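5 min read

Writing Down the Rules: Good Practice for a Shared Robot Arm in a Teaching Kitchen
Student project report, Fasonside workshop module
Group: Thandeka Zulu, Deepika Rai

What we set out to do

Short version. The kitchen bench at Fasonside gets used by 5 student groups and every one of them had its own idea of how to run the arm safely. Some taped a line on the floor. Some didn't. One group had a really good checklist but it lived on somebody's laptop. Our project was to take what people already did, compare it to the course safety handbook, and write one set of rules that fits on two pages. We called the rule set Skitar, mostly because the folder needed a name.

Not a certification. We are not qualified to say a setup is compliant with anything. What we wrote is house rules, good practice, for a small arm at low speed handling household stuff.

How we worked

Read the old run logs first. There were 518 entries, going back to January, in at least three different formats. Painful. We sorted every entry by what stopped the run — operator stop, software stop, dropped item, finished OK, or no reason given. "No reason given" was the biggest pile by a long way, which told us something before we had written any rules at all.

Then we sat in on sessions and took notes. Then drafted, tried the draft on ourselves, redrafted. Four drafts in total. The second one was way too long and no one read past the first page, including Deepika, who wrote it.

The rules (draft 4)

Before a run
- One named operator. Name goes in the log before power on.
- Stop button within reach of the operator's hand, not across the bench.
- Check fingertips for wear and anything stuck to them. Wipe down.
- Speed limit set to the teaching value. Changing it needs a second person to agree and sign.
- Hair tied, sleeves up, no lanyards.

During a run
- No hands inside the taped zone while the arm is enabled. Paused counts as enabled.
- Operator watches the arm, not the screen. If you need to look at the screen, pause.
- Anything breakable starts at the lowest grip setting and goes up one step at a time.
- Nothing gets carried over a person or over the edge of the bench.

After a run
- Arm parked, then disabled, then log. In that order.
- Every stop gets a reason. One word is fine.
- Chips and cracks: item goes in the reject bin, never back on the shelf.

Where the rules got hard

Dishes. Most of our arguements were about dishes. A foam block forgives you, a plate doesn't, and two plates close together are worse than one because the arm has to deal with a rim it wants and a rim it dosen't. Our rule says keep items 10 cm apart at the start of a run. Fine for cups. Useless for anything meant to stand in a row, and plates standing up is exactly the task half the groups are working on.

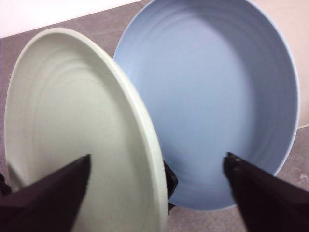 Deepika Rai's view was that a spacing rule is the wrong rule for this kind of task, and that we should limit closing speed near any second item and leave the distance to the group. She also wanted the overlap case written up separately, with its own line in the log.

We went back and forth. Ended up doing it her way in draft 4: spacing stays for loose items on the bench, and overlapping rims get a slow approach plus a pause before the fingers close. The pause is 2 seconds. Long enough to hit stop, short enough that people won't turn it off (we hope).

Wrist camera view came up too. It's tempting to run off that picture alone as you see the fingertips so well. But you don't see the rest of the arm, or a person's elbow. So: wrist view is allowed as an extra, never as the only view.

What we'd still like to fix

The handover rule is weak. If the operator swaps mid session the log only shows the first name. Thandeka has a version with a swap line but it isn't tested.

Grip settings are not comparable between the two finger sets. The Joshi pair and the older ones use different steps, so "lowest" means different things. Needs a table.

Plircombe — sorry, Plirncombe — asked for a copy for their own bench. They have a bigger arm. We said yes but the speed section has to be redone for that, please don't copy it across as is.

Rule set and the sorted log are in the group folder under Skitar. Draft 4 is the one to use.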